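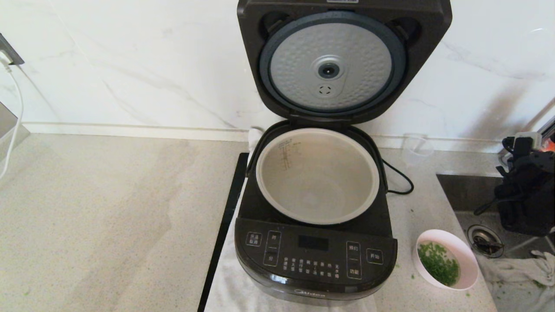

A rice cooker with its lid up. Look for the small round valve in the middle of the lid.

Where Does the Steam Go? A Kitchen Story About Water
by Anqi Ye

Have you ever stood in the kitchen while supper was cooking and noticed the window going all foggy? Maybe you drew a face on it with your finger (I still do, and I'm a grown-up!). That fog is water, and it has been on quite a little trip to get there.

Water is made of tiny bits called molecules, and they are far too small to see, even with a good magnifying glass. In a cold glass of water they jostle along together like kids in a lineup for the skating rink. Warm them up and they start to wiggle faster and faster, and when the water reaches 100 degrees Celsius (that's at sea level, it's a bit lower up in the Rockies) it boils. Great crowds of molecules break free and zoom off into the air as a gas we call water vapour.

Now for the surprising part. You can't see water vapour at all! It has no colour. The white cloud over a kettle is vapour that has cooled down and turned back into teeny drops, and if you look from a safe distance you may spot a clear gap right at the spout, before the cloud begins. Don't put your hand there, please. Steam can burn you very badly.

Vapour also takes up much more room than the water it came from, more than a thousand times as much. That's why pots rattle their lids, and why many cookers have a steam valve to let some out.

When the vapour bumps into something cold, like a window in September or your bathroom mirror, it slows down and becomes drops again. Grown-ups call this condensation. Clouds are made in much the same way, only the air does the cooling high above your neighbourhood.

Try it yourself: put a dry glass in the fridge for 9 minutes, take it out and breathe on it gently. What do you see? Try again with a glass from the cupboard and draw both in your notebook.

Words to know
Vapour: water as a gas
Condensation: gas turning back into liquid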